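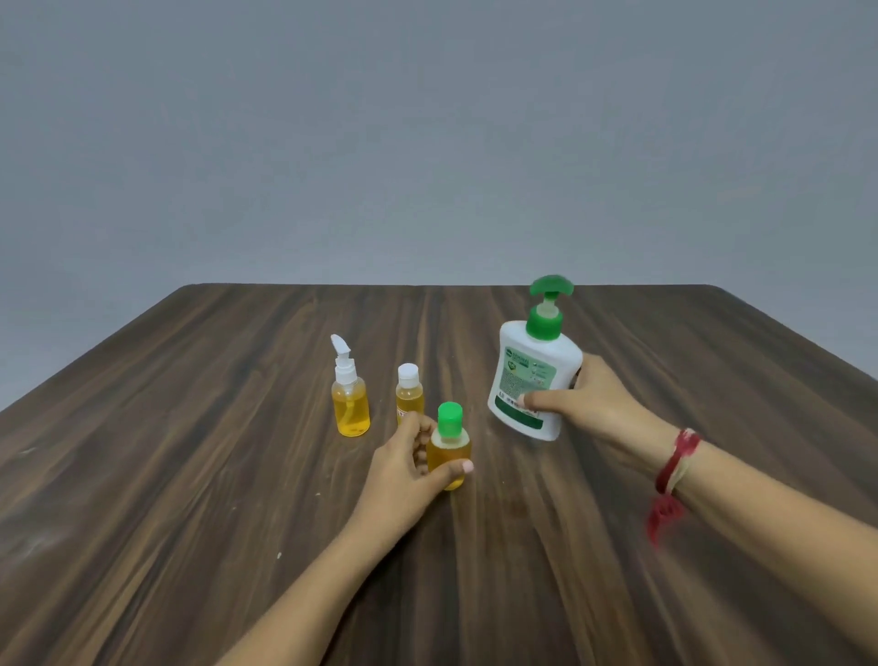 Skorncombe, 3rd May

The task card for the day read: transfer liquid between containers, seated, two hands, free order. Free order meant I could pick up whichever bottle I liked and put it down where I liked, as long as something was moved from one to another before the clip closed. Clips closed at 80 seconds. A tone in the headband told me when 70 had gone, and after the tone I was supposed to finish what I was doing at the same speed.

Most people speed up after the tone. It shows in the wrist data, and Fliltmont sends those clips back marked R4, hurried. I had eleven R4s in my first week in March and none since.

The layout was four bottles against the grey wall. Three were clear with the yellow liquid in them: the pump, the flip-top and the short round one with the green screw cap. The fourth was the white hand-wash bottle, which was the hardest of the four for the system because its walls were opaque and the level could not be seen. The card did not say how full to make it. You were meant to know by weight, and weight was the one thing the headband did not record.

I raised this in the notes field on my second day. The reply came back overnight. It said: noted, continue.

The work has a vocabulary and I will give the part of it that matters here. An episode is one clip from start tone to end tone. A touch is any contact with an object. A regrasp is letting go and taking hold again, and it is wanted, because a machine that has only seen good grips has no idea what to do with a bad one. A dwell is a stretch of more than one second in which the hands hold something and do not move it. Dwells are not wanted. They use up time and teach nothing.

My dwells were high. I had known that for a while.

The report for the previous batch was in the tray when I sat down. It covered 187 episodes, all mine, all on the bottle tasks. In nearly every one there was a dwell in the same place, just before the pour, with the small bottle already open and its neck near the larger one. The mean length was 1.6 seconds. The reviewer had circled it and written: cause?

I did not have a cause. I put the headband on, checked the lens with the cloth, and ran five episodes while thinking about the dwell. In all five I poured without stopping, and in three of them I spilled. I wiped the table, logged the spills as S1, minor, and ran five more while thinking about what I would have for tea. The dwell came back and the spills went away.

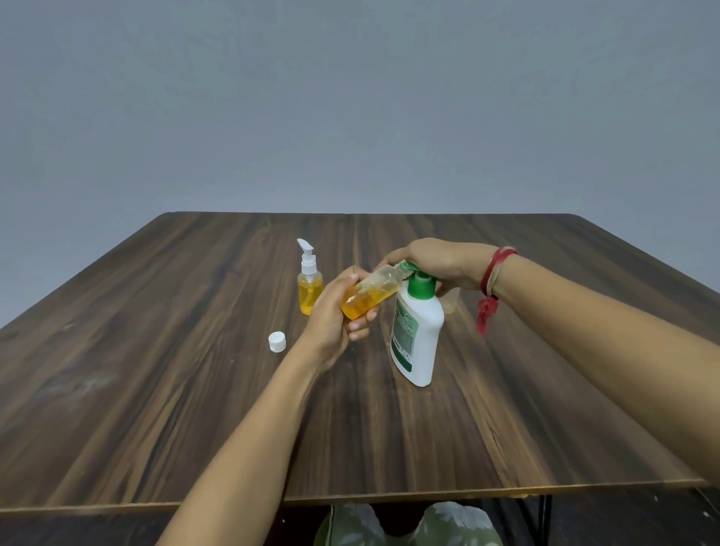 Small bottle to large bottle, with the cap off and lying on the table.

I wrote this up in the notes field. I said the dwell appeared to be doing some work, though I could not say what. I suggested it might be the moment where I listened, as an open bottle makes a small sound when the liquid shifts in it, and I suggested that I might be waiting for that sound to stop. The headband does not record sound either. It did once, but the files were too large.

At the break I walked down to the Kwiatkowski shed, where Trorkine keeps the arms. Collectors are allowed in on the yellow side of the line. There were two arms on one bench, with a tray under them to catch liquid, and a technician was loading the model trained on everything up to the end of March. The count on the screen was over 2938 hours, from all sites. Mine would have been a small part of that.

The technician set out bottles that I had not seen before, taller than ours, with blue caps. The left arm took the small one. It needed two tries to get the cap off, and it put the cap down on its side, and the cap rolled and stopped. Then it brought the neck across to the larger bottle, which the right arm was holding still.

It stopped there.

The technician looked at the log and said it did that every time. They had looked for a fault in the joint and replaced a cable. They had tried a faster controller. Someone at Fliltmont thought it was a planning delay and had asked for the timing figures, which were steady at 1.6 seconds, and a planning delay would have varied with the load.

The arm finished waiting and poured. Nothing went in the tray.

I asked whether they had tried taking the pause out. The technician said yes, on the Friday. It was a simple change, you told the system to skip any stretch where nothing moved. They had run it for the afternoon. I asked how that had gone, and the technician pointed with a pen at the floor under the bench, where the concrete was a different colour.

I said the pause was possibly mine. I said it the way you would say it about a coat left on a chair. The technician asked for my collector number, typed it in, and got back a page of episodes with a grey bar in each of them, all in the same place.

"What are you doing there?"

"I think I'm waiting for it to settle."

"It hasn't got anything to hear with."

"No," I said.

The technician thought about this, and then put the cap back on the small bottle and ran the arm again. It picked up, opened, brought the neck across and stopped. We both stood there while it did. On the fourth run I noticed that the technician had stopped typing for the length of the dwell and started again when the pour began.

I went back up at ten past. There was a new line in the tray from Fliltmont, printed on the usual half sheet. Dwell before pour reclassified as D0, permitted. Do not lengthen. Do not shorten. Do not think about it where this can be avoided.

I put the headband on, checked the lens, and set the green-capped bottle at the front. The start tone went. I had another forty episodes to get through before five, and then the table to wipe down.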